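The Tub Shelf: what ended up in which pot

Filed under: Sorting & Storage / Small Spaces
3 min read

I've been putting off the shelf over the back door since April, mostly because everything on it lives in a tub and none of the tubs say what's inside any more. So I put the kettle on, got the lot down and went through it one by one (well, nearly all of it, there's a biscuit tin I'm still scared of).
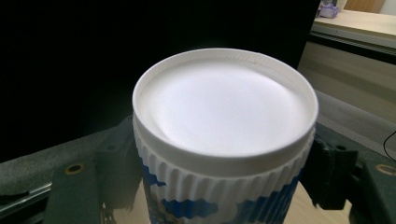

White screw lid, blue blocky pattern round the body. My favourite of the bunch!

I love a ribbed lid. My hands are hopeless first thing in the morning and a smooth cap just spins about under my fingers, whereas those ridges give you something to get hold of. The blue pattern looks like clouds if you squint, or like an old computer game, depending who you ask. Rónán Buckley says computer game, and he's wrong.

The top dips in a little inside the rim, so a round sticker should sit there nicely without catching on its neighbours. I bought a sheet of 16 from the market in Pultorlow and I've used six so far, three of them spelt wrong.

For anyone doing the same job, I write the contents on the lid and the month underneath, in pencil. Pen looked smarter but I change my mind too often. Loredana Benedetti uses masking tape on hers and swears it peels off clean, so I might pinch that for the bigger tubs on the bottom row.

Next up is the drawer with all the string in it, and then the biscuit tin, if I'm feeling brave.

Contact | © The Ploltton Tidy Pages | Back to top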